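Textiles and Household Care
Unit 6 handout: Hanging, folding and storing clothes
Instructor: Kalkidan Workneh

Read this before the lab session. The fiber chart from Unit 2 is needed again, so bring it. Terms marked with a star are on the vocabulary list at the back of the course packet.

1. Why storage matters

A garment spends most of its life in storage. A shirt worn once a week for a full day is still off the body for the other six. How it is kept during that time affects its shape, its color and how long the seams last. The two basic choices are to hang it or to fold it, and the choice depends mostly on the fabric structure.*
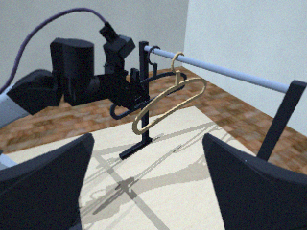
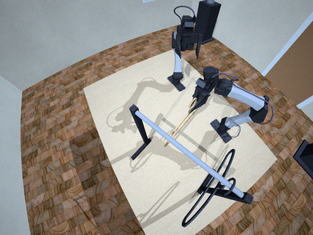
Clothes rack with hangers, computer renderings.

Woven fabrics hold their length well when hung. The warp and weft yarns cross at right angles and do not shift much under the weight of the cloth. Knit fabrics are made of loops, and loops open up under load. A heavy knit sweater left on a hanger grows longer and narrower, and the shoulders often show two bumps where the hanger ends were. Steaming can reduce the bumps but will not always bring back the length.

2. What to hang

Hang woven shirts, blouses, jackets, coats, dress pants and most dresses. Bias-cut* skirts and dresses are an exception. They are woven, but the cloth hangs on the diagonal and will stretch at the hem. Store them flat.

Button the top button of a shirt before it goes on the hanger. This keeps the collar centered. Empty the pockets of jackets and coats. Keys and phones pull the lining away from the shell.

The hanger should end just inside the shoulder seam. If it is too wide, it pushes into the sleeve. If it is too narrow, the shoulder folds down over the end. Jackets need a thick, curved hanger. Thin wire hangers are fine for carrying clothes home from the cleaner but should not be used for long storage.

3. What to fold

Fold sweaters, T-shirts, sweatshirts, jersey dresses and anything with heavy beading. Put the heaviest items at the bottom of the stack. Keep stacks low enough that you can pull out a piece without disturbing the others. Refold long-stored items along different lines a few times a year. Creases that stay in one place weaken the yarns, and in silk they can split.

4. Spacing

Clothes on a rod need room for air to move between them. Crowded garments wrinkle, and any dampness left in them is slow to leave. For the closet exercise we will use a rod 30 inches long and work out how many garments fit. Allow 1 inch for a shirt and 2 inches for a jacket. Heavy coats vary, so measure them.

Worked problem: a customer has 14 shirts and 6 jackets. The shirts need 14 inches and the jackets need 12, for a total of 26 inches. They fit, with 4 inches to spare. Now redo the problem with two winter coats added at 3 inches each, and say what you would move.

5. Moisture, light and insects

Never store clothes damp. Mildew grows on cotton, linen and rayon in a closed closet, and the stain is hard to remove. Sunlight fades dyes and weakens silk and nylon. If a closet has a window, cover it.

Clothes moth larvae feed on wool, fur, silk and feathers. They prefer soiled spots, so clean wool before it is put away in June. Cedar has a pleasant smell, but do not depend on it alone. A sealed container and a clean garment do more.

6. Case reading: the Istutcombe wardrobe

The packet has a four-page reading on the Istutcombe house, where a family clothing store of 969 pieces was inventoried room by room. Pay attention to the section on the Beyene coats. They were hung by their loops in place of hangers, and the damage to the back neck is described in detail. Compare it with the Gudau linens, which were rolled on tubes.

Questions to prepare
- Which fabric groups in the Istutcombe inventory were stored correctly by the rules in Sections 2 and 3?
- Why did the rolled linens have fewer broken yarns than the folded ones?
- What would you change first if you had only one afternoon?

Lab supplies

One woven shirt, one knit top, a tape measure, a pencil. Hangers are provided in the Distville room. Please return them to the bin sorted by width.

Lab sheets are due at the start of the next class. Late sheets lose one point.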